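*April. Visit report: the Closix open house at the Grendel plant*

I drove 142 miles to look at white board. I want that on the record before I get into whether it was worth it.

Closix makes closet and desk systems, and once a year it opens the Grendel plant to the public. The flyer promised "a chance to see how lasting furniture is made" and a discount on seconds. I own a Closix desk that has not lasted, so both parts of the offer had my attention. The doors opened at 10. By then there was a line down the side of the building, mostly couples with tape measures, and one family who had clearly been told there would be doughnuts. There were, in the lobby, and they were fine.

## The pitch

Everything starts in a small theater with folding chairs and a video about forests. The video spends a long time in the forests. It then jumps to a finished closet with a linen shirt in it, and you are left to fill in the middle for yourself. The middle is Bilumwood, the company's name for its core panel. I asked at the front table what is in it and was given a leaflet that says Bilumwood is "a wood-based solution." I asked whether that meant particles, fibers or layers. I was told it varied by line. Fair enough, but it should be on the leaflet.

The tour is billed as 60 minutes. You spend a good slice of that in the theater and another slice putting on shoe covers.

## The floor

Once you get past the curtain it does improve. The saws were off, which I'd expected on an open day, so there was no cutting to watch. What you get is a walk along the finishing side, with stops at the places where boards are edged, checked and packed. The guide stuck closely to her cards. When a question went past the cards she said she would find out, and I'll give her credit for writing the questions down.

The first stop was surfaces. Closix is proud of its matte white, and I'll admit I understand why. Shiny white board looks cheap the minute a window hits it. The matte goes cool or creamy depending on the light, and you can stare at it from a low angle without finding a pattern that somebody printed on. I did a lot of staring from a low angle. People moved around me.

What I really wanted to check was the edges. My desk at home looks good from above and terrible from the side, where the strip along the front has lifted and now catches my sleeve. So at every stop I ignored the middle of things and went to where one material meets another. A pale top with a dark line along its border and something tan past it tells me more than any amount of video. A dark line can be a shadow, or a seal, or a space where crumbs are going to live for the next ten years. Looking won't settle which. You have to get a fingernail in there, and touching was discouraged.

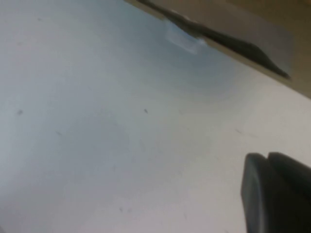 A reader's comment, left under the short note I posted the night I got home: I have had two of their desks and the tops are still perfect. It's always the edges that go, and always on the side nearest the radiator. Ask them about heat. I called twice and both times they told me to use a damp cloth, which I don't see helping with glue.

I did ask about heat, as it happens, before I'd read that. The answer was that the edging is tested. I asked tested to what, and the question went onto the guide's list. If an answer comes I'll add it here. I'm not holding the page open for it.

There was a demonstration panel you were allowed to handle, cut through so you could see the core. It was a good panel. It was also a panel chosen by the people selling panels, with its edging put on by somebody who presumably knew it was going to be passed around all day. I'd have been more impressed by one pulled out of a customer's house after a few winters.

A man ahead of me asked if the white yellows. "Not under normal use," said the guide. He asked if a south window was normal use. That got written down too.

## Packing

I had expected to be bored by the packing area, and it was the part I stayed in longest. Half of the complaints I see about flat furniture are really complaints about what happened between the plant and the front door. A crushed corner is a crushed corner. Nobody who opens a box to find one cares how gently the board was finished.

The packing materials come from Van Damme, and a display had been set up on how much plastic has been taken out of each box. There was a chart. The chart had no numbers on its upright side, only an arrow and a leaf. I asked a Van Damme rep what had replaced the plastic. More paper and board, he said, "engineered to fit." I've unpacked enough of this stuff to know that it fits right up until someone stands the carton on its end.

My own view of paper-based packing is that it's fine, and I'd take it over foam that squeaks and snows all over the carpet. But it shows everything. Press on it wrong and the mark stays. Plain uncoated board will take a crease from next to nothing, and then the question is whether that crease is only in the wrapping or whether whatever made it went on through to the shelf. From outside you can't tell. The display had nothing to say on this. The checklist handed to customers has nothing on it either, apart from a line telling you to report damage promptly and keep all the packaging, in case you live somewhere with room to keep all the packaging.

So I looked at beige for a while, the same way I had looked at white. It has a bit of a mottled look up close, and a fold line in it can be so faint that you lose it when you shift your head. I'd want a stronger light than my hallway's to inspect a delivery properly.
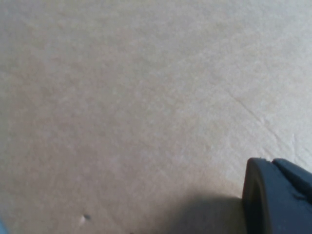
The rep's other point was that the board can go straight into curbside recycling. Good, if true where you live. In my town they want it flattened, tied and dry, and they leave it on the sidewalk if there's tape on it. There was a lot of tape on the sample carton. I mentioned this and he said the tape was paper as well. I'll believe that when I see my hauler believe it.

## Seconds

The discount was the reason most of us were there. The seconds are kept in a side hall past the packing area, and they're sold as is, with a colored sticker near whatever's wrong. I liked the stickers. It's the most straightforward thing the company does. Several pieces had no sticker I could find, and when I asked, I was told those were discontinued and had nothing wrong with them. They were priced like it.

A tall shelf unit in matte white was marked $222. I went over it with the flashlight on my phone and found one edge where the strip stood a hair proud at the end. That's exactly how my desk started. I put it back, and a couple behind me bought it before I'd reached the next row. They looked happy. Maybe they don't have a radiator.

## If you're going

- Skip the video. You can join from the lobby when the group comes out.
- Wear shoes that shoe covers will stay on over. Mine came off on the stairs.
- Ask for the core spec of your particular line in writing. Mine was promised by email.
- Bring a flashlight for the seconds hall, where the overhead light is poor at the far end.
- There is parking at the back that the signs don't mention.

I left with a leaflet, a doughnut and a short length of edging from the sample bin. The edging is on the radiator in my kitchen now. It has been there for a week and it's still flat, though it isn't glued to anything, so I can't say that counts for much.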